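Open day at the Koselon workshops, Presov

We got to Zadimico's hall at the tail end of the morning, after 18 minutes on the bus from the station. Visitors go in through the side gate and sign a sheet. Koselon takes up the ground floor and opens it to the public twice a year, once in May and once in September.

The first room is for tabletops. Boards come in from a sawmill up the valley and sit for up to 12 weeks before anyone cuts them. Our guide talked mostly about glue and sanding -- more than I needed, but the people next to me took notes. 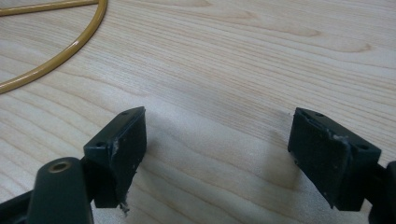 2 min read

What I liked best was the pale wood. The grain runs in fine wavy lines, with a few wider swirls, and the surface has a slight gloss. A yellowish tube lay across one corner in a broad curve.

Upstairs, the Karunaratne collection of old hand planes has its own room. Entry is 5 euros extra, cash only. The labels are in Slovak, with a short English sheet at the door.

Coffee was in the yard. The last tour leaves at 3:30, and the gate closes at 5.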